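Hand Gripper Care at the Madik Bench: Frequently Asked Questions

Kept by Kristine Lumbao, Vanisholm workshop. Last gone over Nov 4, 2024.

Welcome, and thank you for reading this before you pick up a screwdriver! Most of what follows started out as questions people asked me at the bench, and I have tried to answer them the way I would if you were standing next to me with the gripper in your hand.

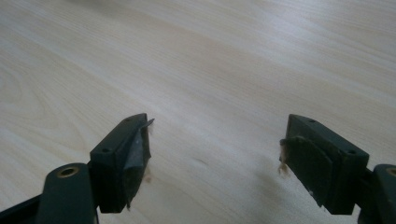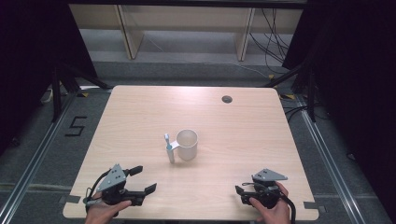 How do I know when the finger pads need changing?

Pads wear from the tip down, so the tip is where I'd like you to look first, and please look at both fingers, as they hardly ever go at the same speed. A little shine or scuffing on the covering is fine and you can carry on with your day. Once the covering lifts into a flap, like the pointed tab sticking out from the left pad in the close view, or you find a tuft of fibers like the tan-brown one on the right pad, it's time for a new pair. Fibers catch on handles and rims, and then people start blaming their own hands, poor things. We always change both pads together, even if one still looks decent.

Can I just trim the loose bits and keep going?

For the rest of your session, yes. Use the small scissors, cut flush, and don't pull (pulling brings half the covering with it, as I learned the slow way). Then write the gripper down on the repair sheet so it gets proper pads before the next person has it.

What is the right way to put new pads on?

Take the gripper off its cable first and lay it down with the fingers wide open. Peel the old pad starting at the low end, wipe the face with alcohol, and let it dry while you cut the new covering. Press from the middle outward and fold the end over the tip – about a fingernail's width is plenty. Close the fingers on a folded cloth and leave them shut for 56 minutes. That number is Benjie Mangubat's and I have given up asking him where it came from, but pads done his way stay on.

Where do I find replacement pads and covering?

In the gray drawer marked Neren, second from the top. The order code is 2645 and a pack does one pair of grippers. If you open the last pack, tell Virgilio Policarpio the same day, please, and don't leave the empty wrapper in the drawer, because it looks exactly like a full one from above.

Should I oil the bushings in the linkage arms?

No oil at all, thank you. Wipe the brass rings with a dry cloth when you do the pads, and work the arm through its full travel a few times. If it feels gritty, wipe again. If it still feels gritty, or there is side play you can feel with your thumb, put it on the repair sheet and Jayson Aquino will press in a new bushing. Oil creeps down onto the pads and then nothing will stick to them.

How tight should the finger screws be?

Snug, with the short driver, using two fingers on the handle. It's plastic around those holes and it strips sooner than you'd think. We had one finger block go in August and had to wait for the replacement with everybody looking sadly at the one good gripper.

What do I check on the cables?

Let each cable hang in an easy loop with the gripper low over the near edge of the table, then reach to the far side and back. It should never go tight or snag on a rail. Fiorella Zuccaro swaps ours out after 310 hours of use whether they look tired or not, and the hours go in the logbook, so do fill it in.

What should I test with after a repair?

Start with a plain mug and the toothbrush. The mug tells you whether the fingers open far enough and close evenly, and the toothbrush shows up a pad that has gone on crooked, because a thin handle will roll or tilt in it. Five pickups of each, with each hand. If one hand does badly, swap the grippers over before you decide which one is at fault.

Does the tape on the table matter?

Please leave it where it is. If a strip comes up, press it back down or lay a new piece in the same spot, and let Fiorella know.

Who do I ask if my question isn't answered?

Me, most mornings, or leave a note in the Do folder by the sink. I do read them all, though Jayson's handwriting takes a while.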